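Pistar wrist-cam centring, quick notes. Tidy up later.

Need: head feed, wrist feed, gripper node from Celstead. Start the log first, not after.

Set `max_ticks` to 1000, then send the arm out over the table. Leave the head view open in a second window.

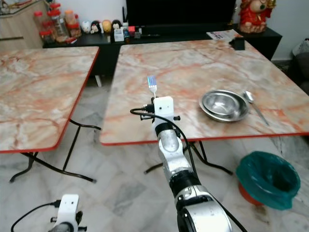

Next, the wrist stream. Crop to the strip between the fingers, fit a line down the handle, take the offset from the midline:

`pistar centre --tool fork --tol 2`

Tolerance is pixels. Dont go tighter, it hunts.
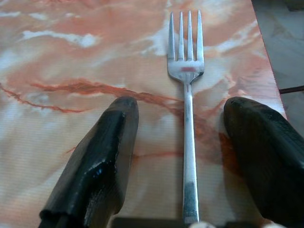
*Wrist view: fork between the fingers, tines pointing away.*

Gap left and gap right should match. If they don't, check the finger mask before touching gains. Ours had column 287 hard coded, should of been 311. Reload the mask, run again.

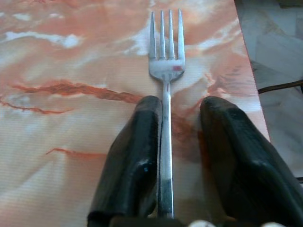

Bhatt asked if the line fit could use the tines instead. It can, but the handle gives a longer edge, so stick with that.

Last bit: `pistar retract`, then check the planner kept the cable side clear on the head feed.

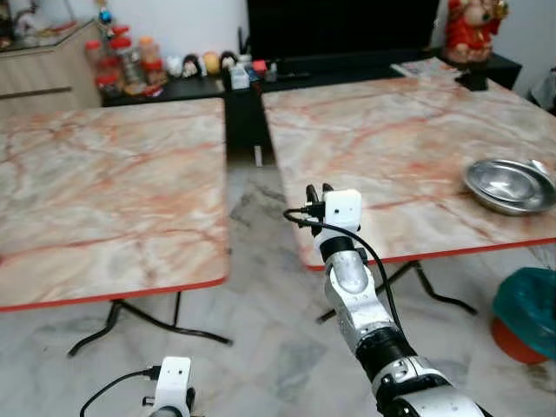 Ollen wrote that retract ignores the speed cap unless you pass `--slow`. True, pass it.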